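Home Topics Homes and Buildings Ask Us
Search this site Go

How does a house keep the rain out?

The outside walls of a house have a job to do all year. Rain, wind and sun hit them every day, so many houses wear an extra layer called cladding. It works a bit like a coat.

Cladding can be wood, plastic, metal or thin stone. The pieces usually overlap. Each one sits a little way over the piece below, so water runs down the front and drips off at the bottom.

Behind the cladding there is often a small gap. In the town of Vustby, builder Ingeborg Kasten leaves a gap of around 16 millimetres. Air moves through it and dries any damp that gets in.

Walls and floors inside need a covering too, but they don't have to stand up to rain.

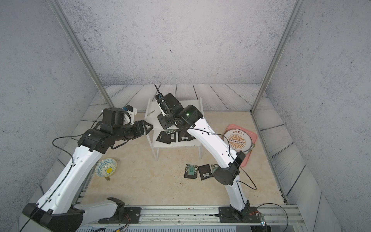
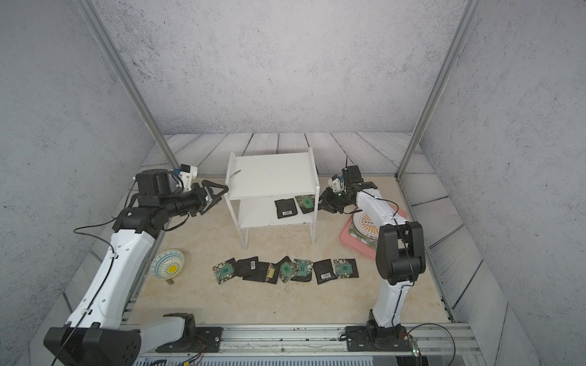 Speckled walls and a marble pattern

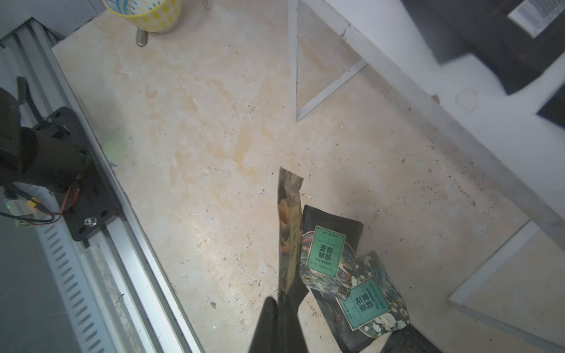 Windows are the tricky part, as a window is a big hole in the wall. Builders fit a bent metal strip, called flashing, over the top. It sends water out past the frame.

Try it yourself: lay 3 playing cards on a sloping tray so that each one overlaps the one below. Drip water at the top. Then turn the overlaps the other way and try again. Where does the water go?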